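**Call for participants: Levorier working group on hand-held gripper practice**

Nitley is recruiting operators and technical reviewers for a working group that will draft good-practice rules for hand-held grippers in shared workspaces. Applicants need one season of operating experience and must be able to read a draft standard clause by clause.

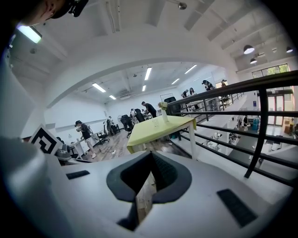 *Reading time: 1 min — 115 words remaining*

The draft covers marker placement on gripper fingers, pad inspection, cable routing on open floors and working distance from railings. Head-mounted devices are treated in a separate annex.

Reviewers receive the text in September and return comments on form 1383. Each comment must cite a clause number and propose replacement wording — general remarks will not be processed. The group is limited to 200 members.

Send a one-page statement of experience to Alfie Pearce, Nitley, Room 1880, Ashworth, by 31 March 2022.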